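Step 3: Cover the table and tape out the grid

Okay, the legs are on and the top is level, so now you get to do the part I like best. I've papered more tables than I can remember and I still look forward to it. Before you start, clear everything off, wipe the top down with a barely damp cloth, and let it dry all the way. Crumbs under the paper will drive you nuts later (every little bump shows up the second you set something small on it).

You'll need:
One roll of brown kraft paper, wider than your tabletop if you can find it
Blue painter's tape, the regular kind from the paint aisle
A long straightedge or a yardstick
A soft pencil
Scissors and a sharp utility knife
A small tray for loose parts

3.1 Roll the paper out across the table with the curl facing down. It'll want to spring back on you, so park a heavy book on each end and go have a coffee. I leave mine for an hour.

3.2 Trim the paper so you've got a couple of inches hanging over on every side. Fold the extra under and tape it to the underside of the top. Start in the middle of one long side, then do the middle of the opposite side, then work your way out to the corners, pulling gently as you go.

Note: If your roll is too narrow, lay two sheets side by side and let them overlap by an inch. Plan it so the seam lands under one of your tape lines and you'll never see it again!

3.3 Pick your square size. The Dallholm sheet that comes with the Westcombe top suggests 7 inches, and I'd go with that unless your table is really narrow. Smaller squares look great but the taping takes forever, and you end up setting things down on the lines anyway.

3.4 Make pencil ticks along the front edge, every 7 inches, starting from the left corner. Do the same along the back edge and then down both sides. Keep the ticks light. If there's a skinny leftover strip at one end, push it to the back where your hands don't go much.

3.5 Run your tape from tick to tick, all the front-to-back lines first. Stick down one end, unroll more than you need, hold it tight just above the paper, and lower it all in one go. If you press as you unroll, the line will wander (mine looked like a river the first time).

3.6 Now tape the side-to-side lines right over the first ones. Smooth each strip with your thumb from the center out.
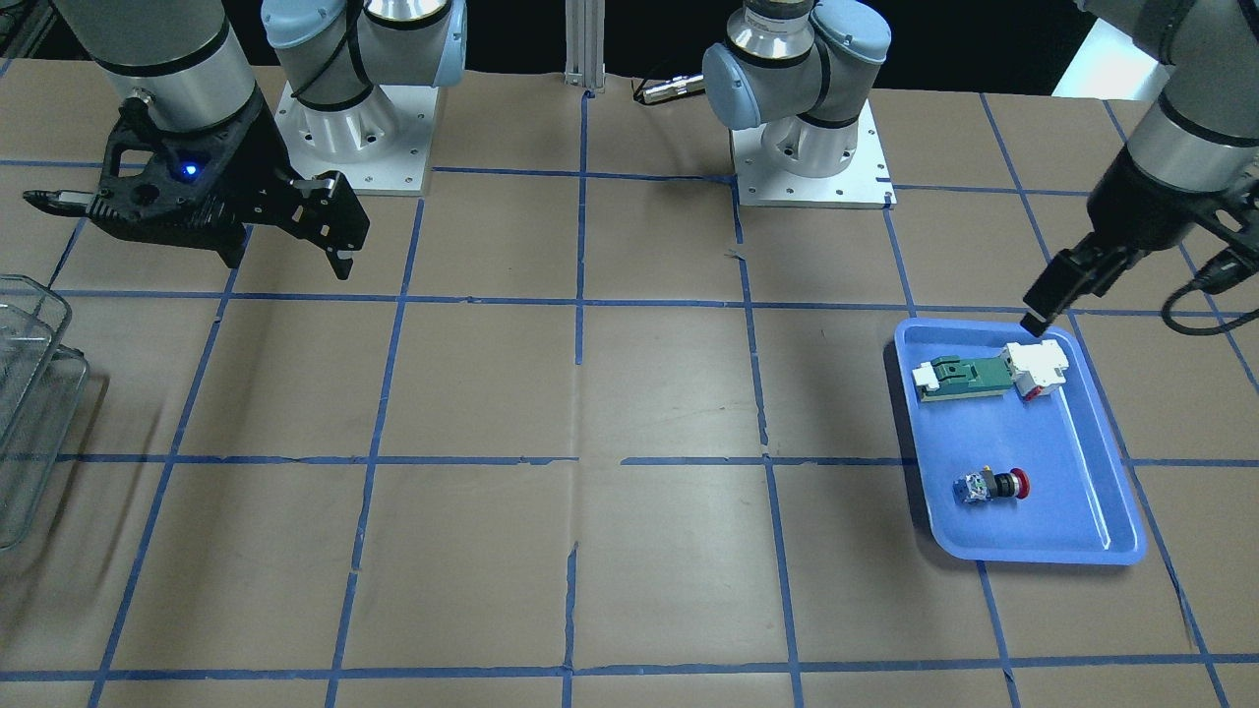
Photo: blue tape grid on brown kraft paper

Blue on brown is easy on the eyes, and you can pick out the lines from across the room. I tried white tape once and went back to blue the same evening.

Caution: Don't cut tape on the table with the utility knife. It goes through the paper like nothing and leaves a slice in the top, and the warranty card for part 2726 says knife marks aren't covered. Tear the tape or use scissors.

3.7 Give the tape 10 minutes, then go over every crossing again with your thumb. Those are the spots that lift first, especially if you slide things around a lot.

3.8 Put your parts tray on one side and leave it there. I like the right side, but lefties should flip it. Only put out what you need for the job in front of you. Two pieces in a tray are easy to keep track of, and a big heap of them is how I lost a perfectly good Skirau clip for most of February.

Note: Anything that's going to sit on a mounting plate should be placed toward the back edge, so the front rows stay open for working. Check that the plate sits flat and isn't riding up on a wrinkle. If it is, lift it, smooth the paper, and set it down again before you tighten anything.

Keeping it nice

Paper like this is meant to get used up, so don't baby it. Small stains I just ignore. For a rip, slide a scrap of kraft paper underneath and tape it from below. When a tape strip starts to curl, peel the whole thing and replace it, pulling slowly and keeping it low against the paper. Yank it straight up and you'll take the brown layer with it.

Caution: Painter's tape gets stubborn if it sits in the sun. If your table is by a window, swap the strips more often, or pull the shade when you're done for the day.

Once the grid is down and the tray is where you want it, move on to Step 4 and hook up the work lamp.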